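Stockroom and Storage Practice
Session 4 notes: bins, boxes and awkward shapes
Tamara Antoniuk, Githam campus

Hi all, these are my notes from the bins session, tidied up a bit for those of you who were on shift and couldn't make it. I've left my tangents in, sorry! Bring a copy to the practical, and wear closed shoes.

Where we got up to last time

We finished on shelf height and reach. Quick recap: things you pick every day go between knee and shoulder, heavy things go low, and the top shelf is for light stuff you hardly touch. Marta asked whether the floor counts as a shelf. My answer was "only while you're working", and I'm sticking to it. A bin can sit on the floor while you fill it or empty it. Then it goes home.

Bins

I love an open plastic bin. You can see what's in it from above, it wipes clean, and nothing has to be unfolded or taped. The trouble is that an open bin will take anything, so it does. When I started at Trurnik (a shoe and sports wholesaler, long gone now) we had a whole row labelled MISC and I reckon half our missing stock was in there the entire time.

My rules for bins:

One sort of thing per bin. If you have to put two sorts in together, put a divider between them or use a box inside the bin.
Fill to the rim and stop. A bin with a heap on top can't be stacked and can't be slid onto a shelf.
Label the short side, at eye level if it's shelved, and write big.
Stand it flat on something firm. A flattened carton underneath is fine for a short job.

Boxes with bins

This was the bit we spent longest on, and Kyrylo and I are still arguing about it. You've got a bin and a cardboard box. Does the box go in the bin or across the top?

In the bin, the box is held on all sides and won't slide off when you lift. You lose the space around it, though, and thin flat pieces slip down the gap and stand on edge where you won't spot them. Run your hand down the sides before you call a bin empty!

Across the top, the box makes a handy little table, and you can lay out pieces on the lid and look at them properly before you put them away. But the bin underneath is now shut, and whatever you've laid on the lid has to come off before anybody carries anything. I use it for sorting and for nothing else. Kyrylo uses it for everything, including his lunch.

Awkward shapes

Boots, shoe forms, helmets, anything with a fat end and a thin end. They roll, they lean, and they never stack. A few things that help:

Decide on a direction and keep to it. I go toe to the back, heel to the front.
Hold near the middle with one hand and put the other hand underneath. Picking a boot shape up by its tip is how you drop it.
Look where it's going before you lift, and clear the spot first.
Long flat pieces (soles, insoles, trays) lie down. If you prop them on edge they'll bend over time, and a bent one is a pain to match later.
Keep pairs together from the moment you take them out. Side by side on a box lid is good, both facing the same way.
Shiny surfaces mark easily, so don't let them rub against a rough carton edge.

Misaki's question about mixed materials was a good one. Clear or glossy plastic beside matte black makes the black part vanish in a deep bin, especially under poor lights. If you're sorting dark pieces, do it against something pale: a white bin, a plain box lid, even a sheet of paper.

For the practical

You'll work in twos. Each pair gets a bin, a box, a bit of shelf and a set of odd-shaped pieces. Sort, pair up, shelve, label, and then swap with the next table and see whether you can find things from their labels. We've got 40 minutes for it, and the write-up is worth 100 marks, with 70 of those for the labelling and layout. Sketches are welcome and spelling doesn't count.

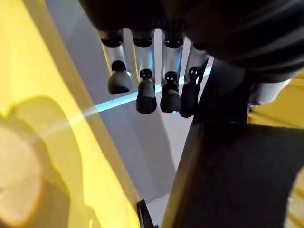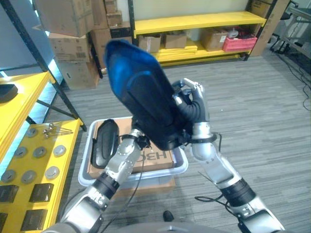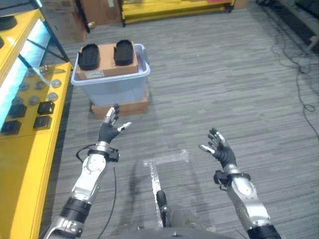

Second picture: box inside the bin. Third picture: box across the top of the bin, with two black pieces on the lid.

Before next session, read the chapter on shelf labels and have a go at the layout question on your own cupboard at home. Hefin is taking the first hour, in room 716.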